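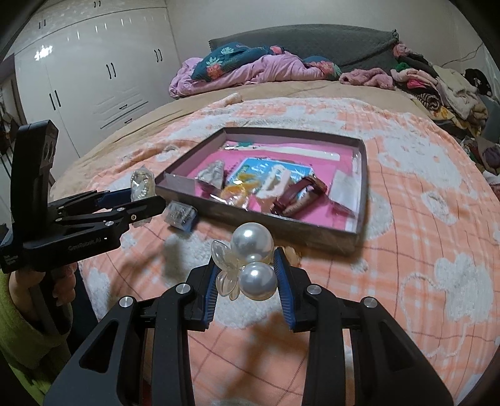
Zundden Grip Pads, blue, one pair

These started at home, with me getting annoyed at a hair clip. I'd been building hand-held two-finger grippers in my spare room and in the shared shop down the road, and the jaws were great on blocks and mugs and completely hopeless on anything small and shiny. Beads shot out sideways. Wrapped stuff slid down until I was pinching a corner of plastic and nothing else. So I stopped fiddling with the linkage (it was fine!) and spent most of June on the part that touches the object.

The Zundden pads are what came out of that. They're soft, they're blue, they have a raised texture across the gripping face, and they screw onto the inside of each finger. I make them in small batches, so if the page says sold out, give me a couple of weeks.

What you get

One pair of pads, left and right
Screws and washers for both fingers
A spare screw, you will drop one in the carpet
A paper template for marking the holes

Price is $23 a pair. If you run two grippers, one in each hand, you'll want two pairs, and I'd put them both on the same day so they wear together.

What fits

I designed them around the Kusuma linkage, the flat black four-bar style that lots of us have been cutting and printing at home. Anything with a straight inner face on the finger should take them if you're happy to drill. The pad is 3 mm thick at the base, so your jaws will close a touch earlier than they used to. If your build reads the jaw opening from an encoder, re-zero it after fitting. I forgot to do that on my first set and spent an evening hunting a bug that was just the thickness of my own pads.

Fitting them

Take off whatever is on the fingers now, including old glue. Old foam tape is the worst, go slow with a plastic scraper. Line up the template with the tip, mark, drill, and clear the dust out. Put the screws in loosely, close the jaws gently so the two faces find each other, and then tighten. Don't crank it. The pad should sit flat, and if you see it bulging next to the screw head you've gone too far.

Trying them out

My usual test is a box of trinkets. Shallow box, all sorts of little things in it, set on top of a fluffy blanket so nothing has a nice hard surface underneath. I like a bed for this much better than the workbench! The box tips when you lean on it, the blanket grabs at the fingertips, and you find out fast if your tips are too fat to get in beside the thing you want.

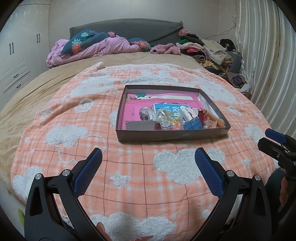 Pearly beads with petals on them are a good one to start with, two round slippery surfaces right next to something thin. Clear plastic wrapping is harder. Come in from above with the jaws wide, get lower than you think you need to, then close slowly. Bracelets and chains are still a pain and I won't pretend these pads fix that, you pretty much have to pinch a charm and hope.

I do 60 pickups on a new pair before I believe anything about it, and 100 if I've changed the mold.

Care

Wipe them with a damp cloth. Blanket fluff gets into the texture and makes them slick, so keep an old toothbrush in the drawer. No acetone, please. I tried it so you don't have to and the pad went gummy.

Other bits people ask for

The pivot screws I use on my own linkages are the Fastonness set, which I stock separately in silver only. The Patudel pads, my older smooth ones, are still around while they last. They're cheaper and okay for boxes and cups, but I wouldn't buy them for small stuff.

Page updated 06/12/2020. Next batch is curing now, and it's all blue again.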